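冰箱饮料存放与取用操作指引

编号：922
适用区域：Harawira 楼各层茶水间及小型接待室
更新日期：1月6日

一、目的

为规范茶水间冰箱的使用，保持抽屉及台面清洁，便于来访人员与员工取用饮品，Prustden 行政服务处制定本指引。各楼层自行添置的小型冰箱，凡放置于公共区域者，一律参照执行。

本指引只涉及瓶装饮料，如瓶装茶、饮用水及果汁。乳制品、自带餐食及药品的存放，请查阅《Plandier 共用冷藏设备管理细则》。

二、准备工作

开始整理之前，请备齐下列物品：

干净的软布两块，一块用于湿擦，一块用于擦干；
中性清洁剂少许，按瓶身标注的比例稀释；
冰箱温度计一支；
日期标签及记号笔；
本层饮料登记表。

冰箱旁应留有一张可供临时摆放的桌子或台面。整理期间，取出的饮料统一放在台面上，不得直接置于地面。台面与冰箱之间须留出可供一人站立的位置，抽屉应能完全拉开而不碰到桌腿。

三、清空与清洁抽屉

1. 将抽屉平稳拉出，取出全部瓶装饮料，瓶口朝上立放在台面上。玻璃瓶与塑料瓶分开摆放。

2. 检查每瓶饮料的保质期。已过期、瓶盖松动或瓶身鼓胀的，应单独放置，登记后按废弃物处理。已开封而未标注姓名及日期的，视为无主物品，当日清理。

3. 用稀释后的中性清洁剂擦拭抽屉内壁、底面及四角，再以清水湿布擦去残留。透明抽屉不得使用钢丝球、去污粉或含酒精的清洁用品，以免表面发雾或产生细裂纹。

4. 需要将抽屉整体取下清洗时，先拉至限位处，双手托住两侧，略向上抬后取出。刚离开冷藏环境的塑料抽屉不可立即用热水冲洗，应在室温下放置15分钟后再行处理。

5. 擦干抽屉，检查滑轨处有无积水、标签碎屑或瓶盖，清理后装回。

四、饮料入柜

饮料入柜前，应先擦净瓶身，并确认瓶盖已经拧紧。运输过程中沾有糖液的瓶子，须用湿布擦拭后再放入，否则抽屉底部容易发黏。

放入时，一手扶住抽屉边缘，一手握住瓶身中部，缓慢放下，不得从高处松手。较高的瓶子如不能直立，可以平放，瓶盖统一朝向抽屉外侧，便于辨认和拿取。平放的瓶子每个抽屉不超过4瓶，且不得叠放。

瓶装茶与果汁颜色相近者，应分别存放，标签面朝上。容量为333毫升的小瓶饮料优先放在门架上，抽屉留给大瓶使用。

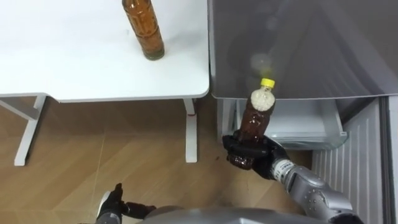
五、关闭与检查

1. 缓慢推回抽屉，确认瓶盖或瓶身没有高出抽屉上沿。推动时如遇阻力，应重新拉开调整，不得强行推入。

2. 关闭冰箱门，沿门封检查一周，确认没有缝隙。门封上有水渍或污迹的，用干布擦净。

3. 关门后不再反复开启。待温度恢复稳定，读取温度计示数并填入登记表。冷藏室温度偏离设定范围的，应通知 Minismont 设备报修台，不得自行拆卸面板或调整内部部件。

4. 清理台面。尚未入柜的饮料应放回储物间，不宜长时间留在台面上。瓶底留下的水痕和指印用软布擦去，桌角及桌腿附近也应一并查看。

六、日常取用要求

取用饮料时，先看清所需物品的位置，再拉开抽屉，取出后随即关闭。不得为挑选饮料而让冰箱门长时间敞开。

每次拿取以一瓶为宜。接待来宾需要多瓶时，请使用托盘，并在登记表中注明用途。

饮料开封后未能一次饮完的，由本人标注姓名及开封日期，存放于门架上的指定格位，不得放回抽屉。

取用后发现抽屉内有液体渗漏的，应立即取出渗漏的瓶子，用干布吸净液体，再按本指引第三部分的步骤清洁。地板上如有滴落，应同时擦干，木质地板不得留有积水。

七、补货安排

各楼层每周补货一次，补货人员应遵循先进先出的原则，将原有饮料移至外侧，新到饮料放在内侧。日期标签贴于瓶盖顶部，不得遮挡瓶身上的配料及保质期信息。

每年12月进行一次全面清点，届时冰箱须断电除霜，抽屉全部取出清洗。除霜期间饮料转存至邻近楼层，具体安排以各层茶水间张贴的通知为准。

八、附则

本指引由 Prustden 行政服务处负责解释，自发布之日起施行。此前张贴于各层茶水间的旧版说明同时作废，请各楼层自行取下。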